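Projects > Year 2 > Furniture and Interiors > Reports

Search this site Enter keywords Go

Resurfacing a Shared Study Table: Project Report

Submitted 1 February 2021

1. Background

The study room at Drerkthorpe has one large table that is used for group work, model making and lunch. By the start of the year its top was badly marked. There were cup rings along one side, knife cuts at the end where people trim card, and a strip near the window where the old varnish had gone yellow. The legs and rails were still sound, so the department asked for a new top and not a new table.

My task was to choose a surface, fit it, and report on how it held up over the first 18 days of use.

2. Choice of surface

I asked for samples from two suppliers, Lullmont and Kadrić. I looked at solid boards first, but they were over budget once edging and delivery were added. That left laminate. Four samples went on the shortlist: a plain white, a mid gray, a dark walnut pattern and a pale beige wood grain.

The white showed every pencil mark. The gray looked fine in daylight but flat under the ceiling lights. The walnut was popular with other students, although dust and eraser crumbs stood out on it after one morning. I chose the pale beige with a matte finish. It does not throw glare back at people reading, and the long grain lines help hide light scuffs.

One thing I did not expect was how much the grain pattern would vary over a full sheet. The sample was small and had only straight lines on it.
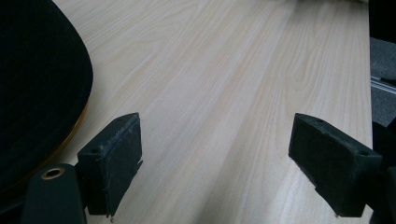

On the full sheet there are arches in the grain as well, and the color moves between a warmer peach and a cooler cream. I think this is an improvement, but anyone ordering from a small sample should ask to see a whole sheet first. It also affects how you cut. I marked the sheet out twice before I was happy with where the arches would fall.

3. Fitting

The old top was sanded flat and wiped down. I used Skirnura contact adhesive on both faces, waited until it was touch dry, and laid the sheet over thin battens so it could be shifted before it stuck. The battens came out one at a time from the middle. I trimmed the overhang with a router and finished the edges with a file.

There is a small chip on one corner from the first router pass – I was going too fast. I filled it with a colored wax stick.

Total spend was 218, including the adhesive and a new router bit.

4. Results after 18 days

Tea and coffee wiped off with a damp cloth, even when left overnight. Whiteboard marker needed a little rubbing alcohol. Card trimming is still a problem. Two fine cuts appeared in the first week, and I have since put a cutting mat at that end.

Glare was better than before. I asked people using the room to note any complaints on a sheet by the door, and the only comments were about the chairs.

5. Further work

The edges are the weak point. A proper edge band would protect them, and I would like to fit one in February if the workshop is free. The underside is still bare, so I also plan to check the top for bowing with a straightedge.

Contact the department office | Copyright Drerkthorpe Student Projects | Back to top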